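# About the Brandwood Fund

We pay college costs for students who have aged out of foster care or left home early. We've been doing it for 16 years, from a rented office in Drernau, and we are still not sure the usual way of running a scholarship charity is a good one. This page tries to say what we do and where we have doubts.

## How we got here

The fund was started by Nadja Lüthi with money from the sale of her father's print shop. She had sat through a lot of benefit dinners by then. At one of them she worked out on the back of the program what the flowers must have cost, and she hasn't let go of it since. Our first rule dates from that night: no dinner, no gala, no honorary chair, no award for a celebrity who flies in and flies out.

People tell us this is a mistake. A good gala brings in donors who would never answer a letter, and we've seen other groups raise in one evening what takes us until December. Maybe they're right. We would like to see the full costs, staff hours included, before we agree, and those numbers are hard to get.

## What we pay for

Tuition first, then rent, books, bus passes and dental work. Dental work was added after two students in a row dropped a semester over it. A grant runs up to 5 years, which is longer than most, and a student can change majors or schools without asking us.

There are 85 students in the program right now. They study nursing, welding, accounting, history, engineering and a few things we had to look up.

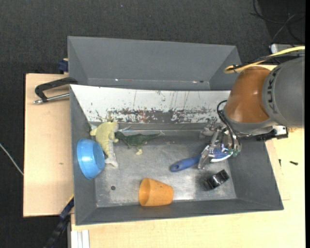 *Robot arm with its gripper in a metal bin.*

We don't publish student portraits or life stories. Every consultant we've talked to says a face and a hard childhood will double the response to a mailing. Could be. We have asked for the evidence more than once and been sent a slide. Students who want to speak in public are free to, but it isn't part of the deal and it never comes up in the interview.

## Where the money comes from

Over half comes from people who give a small amount every month. The rest is from two family trusts and one company, Admasu, which covers the office rent and gets one line on this page in return. You just read it.

We turned down a partnership with Brasia, mainly over a clause about logos on graduation gowns. They were polite about it, and so were we.

## Does it work?

We know how many of our students finish. We don't know how many would have finished without us, and we're wary of any fund that claims to. Our yearly report gives the plain counts - grants made, grants ended early, degrees completed - and leaves out the word "impact."

## Who we are

A paid staff of 6, four of them part-time. Nadja still reads every application and still argues about most of them. Board members serve without pay and buy their own lunch.

Applications open in the spring. Write or call the office if you need the form on paper.

*Page last updated Wednesday, January 8, 2020*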